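How to Eat Breakfast in Bed Without Sleeping in It

Every few months somebody in my house announces that a birthday, a head cold or plain laziness calls for a meal in bed. I have eaten a good many of these meals, and for years I spent the following night on top of them. What follows is the method I settled on, in 5 steps, after ruining one duvet and most of a marriage's supply of pillowcases.

Step 1. Strip back before you serve.
Shove the duvet up toward the pillows and leave it there. It's the hardest thing on the bed to wash, and it knows it. Our laundromat in Brekolcombe charges by weight and has never once looked pleased to see me.

Step 2. Put down a layer you don't love.
An old tablecloth works, and so does a plastic sheet. Mine is a Flirnance picnic cloth that has not seen a picnic since I bought it. Leave a generous overhang on the side where the clumsier person sits. You know which side.

Step 3. Choose food that stays where it's put.
Fruit is good. Toast is a crime, but people insist on it, so cut it over the sink and tap off the crumbs. Soup is for people with tables.
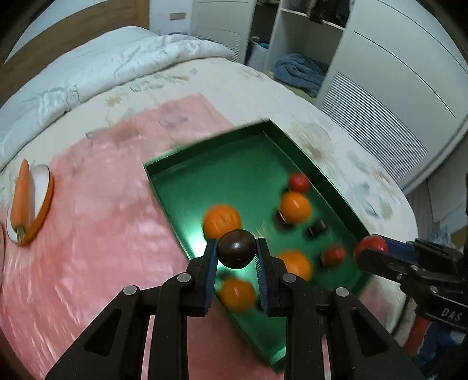 Anything round needs a rim to stop it. A mattress slopes toward whoever is heaviest, and a grape will find that person in the dark. If your tray is flat, roll up a dish towel and lay it along the low edge.

Step 4. Pour less than you want.
Fill the mug halfway. I allow 200 ml of coffee per person, which feels stingy until the dog gets up. Set the pot on the nightstand, on a coaster, on the side away from the phone charger.

Step 5. Clear in the right order.
Drinks go first, then plates, then the people. Only when everybody is standing do you fold the cloth, corners to the middle, and carry it outside to shake. I used to shake it out the window, until the downstairs neighbors bought patio furniture.

If something gets through anyway, blot it with cold water right away and leave the scrubbing for later in life. Coffee comes out of cotton if you catch it before noon. Jam I have no advice on. We turned the mattress.

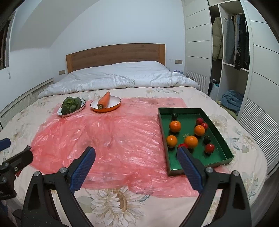 Yeon writes that step 2 is all wrong for anyone who moves around, as plastic slides on a smooth bedspread and takes the coffee with it. Put a bath towel underneath, Yeon says, and the cloth will stay put through most things short of a toddler.

I tried it the next morning and the towel does help. It also gives you one more thing to wash, so I've moved it to the "guests only" column. The cloth and the towel now live together in the hall closet, under the fondue set.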